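Textile Care and Household Management
Unit 4 handout: Wrinkling, folding and storage of household cottons

Read this before the lab session. Bring one cotton item from home that has been washed at least twice. It can be a dish towel, a napkin or a pillowcase. Do not iron it.

1. Why cotton wrinkles

Cotton is made almost entirely of cellulose. The long cellulose chains in a fiber are held side by side by hydrogen bonds. When the fiber is bent, some of these bonds let go and form again in the new position. The fiber then tends to stay bent. We see the result as a crease.

Water makes this easier. It gets into the less ordered parts of the fiber and loosens the bonds there. A cotton cloth left in a heap while damp will dry with the shape of the heap set into it. The same cloth hung flat will dry much smoother. Heat also helps the fiber move, and for this reason an iron works best on cotton that is slightly damp.

Wool behaves differently. The fiber has a natural crimp and springs back after bending. Polyester takes up very little water and holds the shape it was given during heat setting. Blends fall in between, depending on how much of each fiber is present.

2. Terms to know

Crease: a fold line that stays after the fabric is released.
Wrinkle recovery: how far a fabric opens back out after being folded under a load and let go. It is usually given as an angle.
Hand: how a fabric feels when it is touched or squeezed.
Drape: how a fabric hangs under its own weight.
Finish: any treatment given to the fabric after weaving or knitting.

Printed cottons need a short note. The print itself does not cause wrinkling, but a pattern changes what the eye picks up. Small creases show clearly on a plain, light cloth and much less on a busy one. When you grade a printed sample, light it from one side and look across the surface at a low angle. Grade the creases and ignore the pattern.

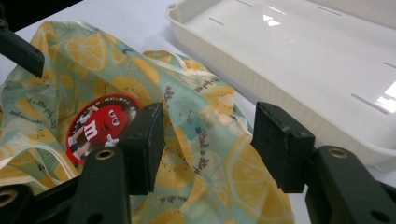 Reinaldo Batista: I would add that the hand of a cloth tells you as much as the side light does. A cotton that feels stiff when you squeeze it often has detergent left in it, and it will crease harder than the same cloth rinsed properly. I'd have students rinse the sample again before they blame the weave.

The point about rinsing has been added to the lab steps below.

3. Finishes

Easy-care finishes link neighboring cellulose chains together so that they cannot slide as freely. The cloth recovers better from folding, but it loses some strength and wears faster at edges and hems. Some older resin finishes also gave off formaldehyde. Check the care label for words such as "easy care" or "non-iron" and write them on your sheet. If there is no label, write "unknown."

Softeners work in another way. They coat the fiber and cut down friction between yarns. The cloth feels smoother, but a towel treated with softener many times may take up water more slowly. Leave softener out of anything meant for drying dishes.

4. Lab steps

Rinse your sample in plain cool water and let it dry flat.
Fold it once in each direction and place it under the 300 gram weight.
Leave it for 52 minutes. Work on the reading questions in the meantime.
Remove the weight, open the sample and let it rest before grading.
Grade it against the comparison cards, then trade with your partner and grade again.
Write down both grades, even if they do not agree. Do not average them.

5. Storage

Cottons should be fully dry before they are put away. Damp folds can grow mildew, and the stain is hard to remove. Fold along different lines from time to time. Table linens that are always folded the same way wear through first along the fold, and this is a common fault in older pieces.

Rolling works well for items used only once or twice a year. Use a cardboard tube covered with acid-free tissue, and roll with the right side facing out. Avoid plastic bags for long storage.

Grade sheets go in the tray in Room 1019. The unit on stain removal starts in September, so keep your sample for it.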